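Plates, trays and other things that live on the table

By Neema Ondieki
July 22, 2025

I own more plates than I have cupboard, which is a poor position from which to give advice, but I have spent years losing arguments with crockery and some of it has stuck. What follows is the table part of the kitchen notes. Pans are on the next page, where they can't hurt anyone.

Stacking

Big plates at the bottom, small ones on top. You knew that. What you may be doing, as I did until my late thirties, is putting bowls on top of the small plates and then wanting a big plate every single evening. Give the bowls their own shelf, even if it means evicting the fondue set. You have used the fondue set once.

If your plates have a rough ring underneath where the glaze stops, it will scratch the one below. Run a finger round the foot and you'll feel it. A square of kitchen roll between each pair does the job and costs next to nothing. Felt dividers also exist. Mine came from Grellard in a packet of 18 and are perfectly good, though I now have felt dividers to store as well.

Grey marks on white plates

Those thin pencil-like lines are usually metal from your cutlery, left behind on the glaze. Make a paste of bicarbonate of soda and a little water, rub it on with a damp cloth, leave it while you make a cup of tea, rub again and rinse. Don't go at it with a scouring pad. You will get the marks off and leave a fine set of scratches for the next lot to settle into.

Tea stains answer to the same paste. Tomato on plastic tubs does not, and I have stopped discussing it.

Rims with ridges

A plate with raised rings round the rim looks handsome and collects gravy like a gutter. Wash it soon after eating, or let it soak flat in the bowl with warm water right over the rim. An old soft toothbrush, run round in circles, gets into the grooves. Label the toothbrush. I say this as a guest who once didn't ask.

Dry ridged rims with a thin linen cloth. The thick fluffy sort glides over the top and leaves the water where it was.

Wooden trays

Never in the dishwasher, never in the sink to soak. Wipe with a wrung-out cloth, then dry it straight away and stand it on its edge so that air gets to both sides. If it has gone pale and thirsty, rub in a thin coat of food-safe mineral oil, leave it overnight and wipe off what hasn't sunk in. Olive oil will do the same job for a fortnight and then begin to smell of old chip shop.

A tray with a lip is worth having on the table all the time. Salt, pepper, the mustard that goes with everything, all on the one thing, and when you need to wipe down you lift it once.
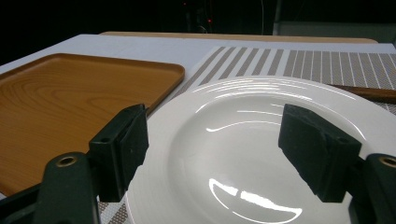

Leave yourself some room between the tray and the plates when you set the table. People reach for the salt with their sleeves, and the sleeve goes through the dinner. A hand's width is enough for most families. For mine it's two.

Round plates take up more table than you think, so lay them out empty before you invite a crowd. I once asked eight people to a table that held six plates and a jug, and we ate the pudding standing up.

Chips and cracks

A small chip on the underside can be smoothed with fine wet-and-dry paper, used wet, a few light strokes at a time. A chip on the eating side means the plate has retired. So does any crack you can feel with a fingernail. Put it under a geranium and let it have a quiet life — a very large geranium, if it was a dinner plate.

And write down the name of the pattern before the shop stops selling it. Mine is on a bit of masking tape inside the cupboard door, next to the boiler man's number.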